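1/5 Desk sorting update! Everything small is getting a compartment if it kills me. First up, the brown cardboard box with the partitions — Imelda was going to recycle it and I said absolutely not.
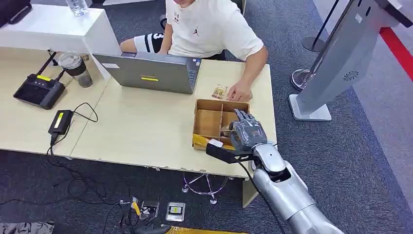
Box on desk duty, next to the laptop and the router.

2/5 The router cords still loop all over the place, I know, I know. Talha says he has clips. Talha has been saying that since December. Meanwhile, gray carpet: great for quiet, terrible for finding a dropped screw.
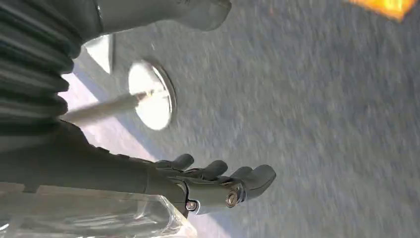 3/5 OK, the wooden organizer. Tab-and-slot, two open compartments, one narrower than the other. I want the small side for cards and the big side for whatever Yi-chun leaves on my chair (so much stuff!!).

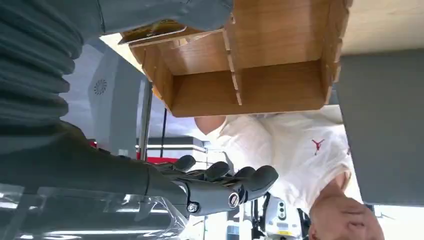 4/5 Then there are the clear pieces, like that amber-orange one. They scratch if you look at them funny, so I hold them up by the end and never, ever stack them.
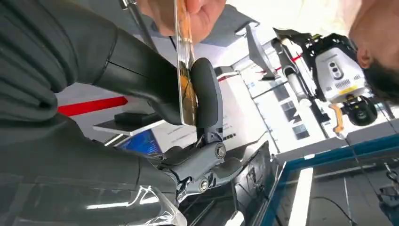
I'm thinking upright slots with a bit of felt in between. Has anyone tried that?

5/5 Cables tomorrow. Send snacks, and clips if you've got them.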